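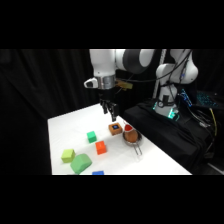

A small orange-brown box on a white tabletop.

Print the Unit Price Where People Can Read It
By Anqi Zhong | October
Filed under: Opinion, Packaging & Retail

A cereal box that drops from 15 ounces to 13.8 and keeps its price has gone up 8 percent per ounce. The shelf tag shows this, in type a third the height of the price next to it. I checked 80 tags in one Rullstead store last month. On 53 of them the unit price was in a different unit from the product beside it: ounces against pounds, or "per 100 count" against "each."

Shoppers can do the conversion. Few will do it with a full cart, and the tag exists to spare them the trouble.

Eliseo Maldonado, a former grocery buyer, told me that tags come from a template set up years ago and that changing one field means retesting the whole batch. I accept that as a cost — a one-time cost, spread over every tag printed afterward.

The rule I would write is short. One unit per product category, fixed by the state. Unit price at no less than half the type height of the selling price. When net weight drops, the old weight stays on the tag for eight weeks.

Package size should remain the maker's decision. The tag is the store's, and a store can change it overnight.

Contact the opinion desk | © Zornari | Back to top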